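Rug pad residue on oil-finished oak, what removes it without stripping?

Flooring and Floor Coverings > Care and Repair

plankside
Thu 13 October
Floor is site-finished white oak, hardwax oil, two coats. A Grurkine rubber-coated mesh pad has been under the dining room rug for three years. I lifted it last night and the grid pattern has transferred to the wood. It is tacky in the traffic lane and dull elsewhere. Mineral spirits on a white rag takes off a little color but leaves the grid visible at a low angle. Looking for a method that doesn't mean redoing the whole room.

tack_strip
Is the mesh a PVC type or natural rubber? They fail differently. PVC leaches plasticizer into the finish and softens it. Natural rubber mostly leaves a film on top.

plankside
The label says "rubberized grip." No fiber content, no other material listed.

tack_strip
Then assume PVC. If the finish itself has softened, no solvent will fix the pattern, because the pattern is in the finish. Press a fingernail into the worst spot. If it marks, you are past cleaning.

lowpile
I would not go straight to that. Give it 17 days with no rug and decent airflow first. Plasticizer does migrate back out to some degree and oil finishes firm up again. I had the same grid under a Roltico runner and the tackiness was gone before I did anything to it. The dull areas stayed dull.

tack_strip
Waiting costs nothing, but I doubt it does much on a finish that has been cured for three years. The dull areas staying dull is the part that matters here.

ferrule28
Spot repair is the whole reason to own hardwax oil. Vacuum, wipe with the finish maker's own cleaner, let it dry overnight. Then a white pad by hand, along the grain, board edge to board edge. Thin coat of the same oil, buff off all excess within the time on the can. Stop at board edges and the sheen difference is hard to find.

lowpile
White pad will not cut residue that is still gummy. It smears it into the neighboring boards. Let it firm up first.

plankside
Fingernail test: no mark in the dull areas, slight mark in the lane. Room is at 68 degrees.

ferrule28
Then do the dull areas whenever you like and leave the lane for now. On the lane I would use 138 grit if such a thing existed. Use 150 by hand, very light, then the white pad, then oil.

seamroller
Separate question, what goes back under the rug? Otherwise this thread repeats in three years.

plankside
I was looking at the Radonjić felt, 500 grams per square foot according to the listing.

seamroller
Check that figure, it sounds like it should be per square meter. Felt is fine on oil. It won't hold a light rug still by itself, though. Stukbridge sells a felt with a natural rubber face and I have that on site-finished maple with no transfer.

tack_strip
No transfer yet. I would use plain felt under anything a table is already holding down.

plankside
The table legs are on the rug at all four corners, so plain felt works. I asked the seller to confirm the weight.

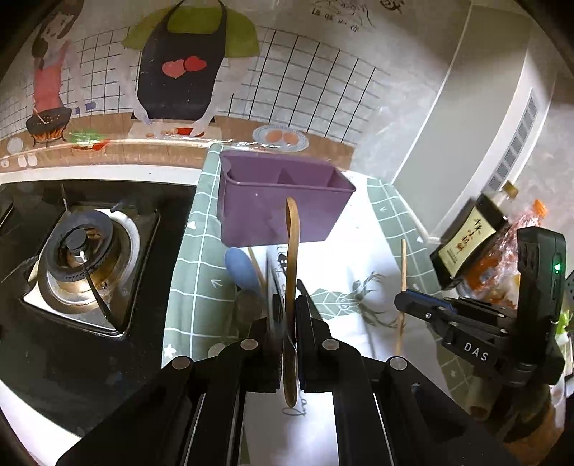
Dull areas get cleaned and oiled this weekend, and I'll repeat the fingernail test on the lane before I sand anything there.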